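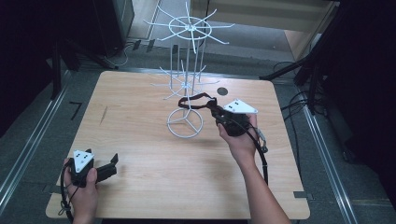
Questions from stallholders -- Plisthorpe Makers' Market

We use cookies to remember your settings and to see which pages are read. By carrying on you agree to this. Manage cookies.

How do I apply for a stall?

Fill in the form on the Apply page. You will need a few clear pictures of your work, a short note on how it is made and a copy of your insurance certificate. We reply by email, normally within 11 days. If you have heard nothing by then, look in your junk folder before writing to us.

What can I sell?

Anything you have made yourself: jewellery, cards, prints, knitwear, soap, pots, turned wood and so on. Bought-in goods are not allowed, even as a small part of the stall. If you assemble things from bought parts, such as earrings from ready-made beads and hooks, that is fine as long as the design is yours.

Do you take food stalls?

Packaged food only -- jam, honey, biscuits, sweets. Hot food is run by the Wisanach cafe at the front of the hall and we have an agreement with them not to book other caterers.

How much is a pitch?

A single table is £18 for the day. A double is £32. A corner pitch costs the same as a single but goes to regular stallholders first. We don't take a share of your sales.

What do I get for that?

One table, two chairs and the floor space behind. Tables vary a bit, so please bring a cloth that reaches the ground on the side facing the public. Sockets are along the back wall only and have to be asked for on the form.

Can I bring my own display stands?

Yes. Spinning stands, card racks, busts and small shelves are all fine on the table. Anything taller than the back boards needs to be checked with us beforehand. Stands with hooks should be kept far enough in that nothing sticks out over the aisle, where children walk at just that height. A stand that turns should be loaded evenly on all sides. Floor stands go behind the table or at the end of a double pitch, never in front.

Can I fix things to the walls?

No. No pins, no tape and no sticky pads. The paint is old and comes away.

When can I set up?

Doors open to stallholders at 8am and to the public at 10am. Please have your car out of the yard by 9.30am. Packing up starts at 4pm and not before, even if you have sold out. Leave a sign on the table and go for a cup of tea.

Where do I park?

The yard is for unloading only. The long-stay car park behind the library is a five-minute walk. Street parking near the hall is for permit holders and wardens do come round.

I make jewellery. Is there a limit?

There is. We book no more than 3 jewellery stalls at each market, and this is the list that fills first. Places for the December market are usually gone by July. Ask to go on the waiting list, as we do get people dropping out.

Do I need to take cards?

It's up to you, though most visitors expect it now. The signal in the hall is poor at the far end. There is wi-fi for stallholders and the password is on the sheet you are given on arrival.

What if I have to cancel?

Tell us at least two weeks before and we will move your fee to another date. After that we keep it unless the pitch can be filled.

Is the hall accessible?

There is level access from the yard and an accessible toilet next to the kitchen. The main entrance has four steps. If you need a pitch near the yard door, say so on the form.

Why is the big room called the Cáceres Room?

It is named after the Spanish town. A twinning visit was held in there when the hall reopened and the name stuck.

How do I get in touch?

Write to Plisthorpe Makers' Market, PO Box 1206, Plisthorpe, or use the contact form. Please don't ring the Stivach Hall office about stalls. They only deal with room hire and will send you back to this page.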